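Travel toiletries have been the weak point of my packing for years. Clothes compress and cables coil, but toiletries leak, roll and end up at the bottom of the case. In October I started keeping a fixed set in a basket on the shelf by the bathroom door, and the system has now settled enough to write down.

## Constraints

The limits come from my usual trip: three nights, one cabin bag, no checked luggage. The bag is a Stadance with a single main compartment and no internal pockets worth using. Anything that goes in must hold its own position.

- Total weight of toiletries: 200 g target
- Liquids go through security separately, so they need their own bag
- Everything must be removable in one motion
- Nothing decanted unless the original container is too large

The last point is a change from last year. I used to decant everything into small screw-top bottles from Nakamura. The bottles were fine. The labels wore off, and I once washed my hair with hand lotion at a guesthouse in Stadengate. Original packaging labels itself.

## The bag

I tried a zippered nylon wash bag, a mesh pouch and a rigid case made by Patell. The rigid case protects its contents well and wastes a lot of volume around them. The mesh pouch breathes but contains nothing if a cap opens. The nylon bag works but weighs more than half the allowance before anything is in it.

What I use for the non-liquid and backup items now is a thin plastic carrier bag with handles. It weighs almost nothing, it folds flat, and a leak stays inside it if the handles are tied. When it tears, it gets replaced. The current one has a lemon print, which makes it easy to find among dark clothes.

Packing order matters more than I expected. The toothpaste goes in first, lengthwise, with the cap toward the closed end of the bag. Put in last, it sits across the opening and the handles will not tie properly. I lay the bag on the table, line the tube up on top of it, and only then open the bag and slide it in. The basket stays to the left so it can be refilled on the return leg without moving anything.
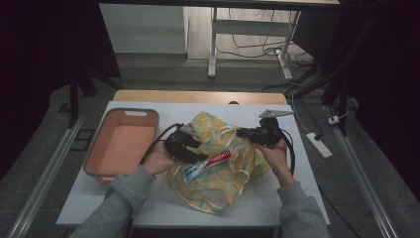

## The basket

The basket is the part that makes the rest repeatable. It is a rectangular plastic one, pinkish orange with a gray rim and a slotted handle cutout. It holds the travel set and nothing else. Household toothpaste lives at the sink and does not cross over.

The rule is that an empty basket means the set is packed. If there is anything left in it, I have missed an item. This replaced a printed checklist, which I kept losing.

On return, the items go back in the basket the same evening. Tubes that feel less than a third full move to the sink and get used up there, and a new one takes the slot.

## Open issues

Sunscreen is unresolved. The smallest size I like is over the liquid limit, and the solid stick version softens in a warm bag. I will test 2 alternatives over the summer.

The handles also loosen on long train rides. A double knot holds but is slow to undo. A small binder clip is next on the list to try.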